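Skeltcombe cup-handling cell back in service after hand rebuild

The cup-handling cell at the Skeltcombe test kitchen is working again, according to Jillo, the firm that runs it. It had been out of use since July, when the hand on its robotic arm began letting go of cups too early.

Jillo blames worn finger joints. Its maintenance contractor, Draltar, took the hand off at the wrist, replaced the hinges in 2 of the fingers and set the closing force again from scratch. The job was booked as a half-day visit. It took 18 working hours, and part of that went on waiting for a cable.

The firm says the cell completed 1,237 lifts in a row afterwards without a drop. That sounds good, but the run was done in simulation, with a computer model of the arm standing in for the real one. Jillo has not said how many lifts the repaired hand has made on the kitchen floor, where cups arrive greasy, chipped or stacked inside one another.

Draltar's work sheet asks for the thumb to be set first and the lower finger brought in against it, with the grip checked at 4 points before the arm is allowed to rise. Kitchen staff are meant to repeat the check each morning at 7am. Under the old routine it was done once a month, and the log for the spring has several gaps.

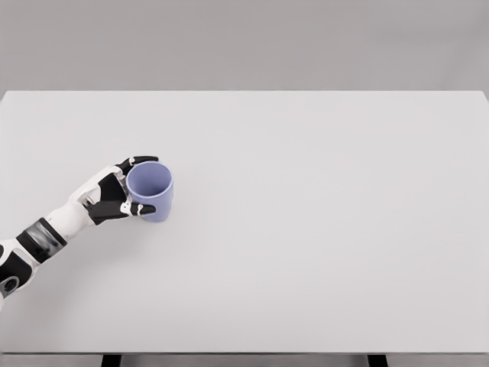
Simulated view of the hand closed on a cup. Picture: Jillo

The rendering, released with the firm's statement, has one pale blue cup standing on a bare table. A tray straight from the dishwasher would be a harder test – and more like the work the cell was bought for.

Lindqvist, which supplied the original hand, said hinge wear of this kind is covered by its service plan. Jillo let that plan lapse last year and would not say what the repair had cost.

A second cell, planned for the room next door, is still on order. Jillo said it would use the same hand and the same settings. No date has been given for a trial with real crockery.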